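Trundstead Tenant Services
Home Care Leaflets: Kitchens and Workrooms

Care of Hinges, Runners and Other Moving Parts

Most household fittings that fail do so slowly. A cupboard door begins to drop, a drawer has to be lifted before it will close, a pair of kitchen tongs no longer meets at the tips. Residents are asked to attend to such faults early. The steps below require only ordinary hand tools and may be carried out without prior approval from the office, except where stated.

Before You Start

Clear the cupboard or drawer completely and place a towel on the floor beneath it. Small screws are easily lost under kickboards. Keep the screws from each fitting in a separate cup, as the two ends of a drawer runner do not always take the same length. Use a hand screwdriver of the correct size. Powered drivers strip the soft holes in chipboard and should not be used on cabinets in the building.

Cabinet Doors

A door that hangs low at the outer corner usually has a loose top hinge. Open the door fully, support it from below with one hand and tighten the two screws that hold the hinge plate to the cabinet wall. Close the door and check the gap. If the door still rubs, turn the side adjustment screw a quarter turn and check again. Large adjustments made at once tend to cause a second fault at the opposite corner.

Where a screw turns without gripping, remove it and fill the hole with wooden matchsticks and a little white glue. Trim them level, allow the glue to dry overnight and replace the screw by hand. Apartments on the Plimlow side have older cabinets with brass butt hinges. These have no adjustment screws, and residents should report sagging doors to the office.

Drawers

Pull the drawer out to its stop, lift the front and draw it clear. Wipe both runners with a dry cloth and then with a cloth dampened in warm water and dish soap. Crumbs and old grease cause more stiffness than wear does. Dry the metal well before applying any lubricant. Plain wooden runners should be rubbed with candle wax. Metal runners with rollers need one drop of light machine oil on each axle, with any excess wiped away. Cooking oil must not be used on either kind. It turns sticky within a few weeks and holds dust.

Tools with Jaws and Arms
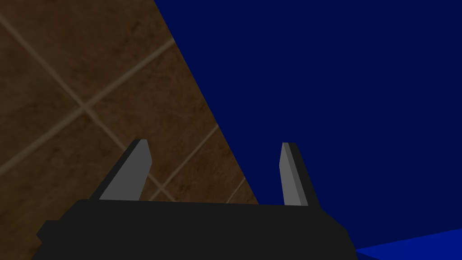 Two arms set wide apart.

Tongs, pliers, clamps and similar tools should be opened to their full width for cleaning. Dirt collects at the pivot and along the inside faces, and it cannot be reached when the tool is closed. Use an old toothbrush and warm soapy water on kitchen tools. Workshop tools should be brushed dry and wiped with an oiled rag. Work the arms open and shut several times and look at the rag between passes. When it comes away clean, the job is finished.

Rust spots on plain steel can be removed with fine steel wool, grade 0000. Wet-and-dry paper of 600 grit is suitable for heavier marks, followed by 1000 grit if a smooth face is wanted. Do not use abrasives on coated or nonstick surfaces. Kitchen tongs with split or lifting silicone tips should be thrown away.

Store spring-loaded tools with the spring relaxed. Spring clamps left fastened to a shelf edge for months will lose their grip.

Supplies

The Dimitriou hardware counter on the ground floor stocks steel wool, wax, replacement hinge screws and small bottles of machine oil. Residents who prefer to buy elsewhere should bring the old screw with them for comparison. The Vevness workroom has a bench vise and a set of screwdrivers for shared use. Tools are to be returned to their hooks at the end of each session, and oily rags must be spread flat to dry outdoors before disposal. A crumpled oily rag in a closed bin is a fire risk.

When to Contact the Office

Please report any door with a cracked hinge plate, any drawer that has come away from its runner, and all faults in oven or dishwasher doors. Appliance doors contain strong springs and must not be opened up by residents. The annual inspection of kitchen fittings is held in December, but urgent faults will be seen within 14 days of a report.

Questions on this leaflet may be sent to Saulius Paju, Building Maintenance, Room 62.

Leaflet revised 17/04/2024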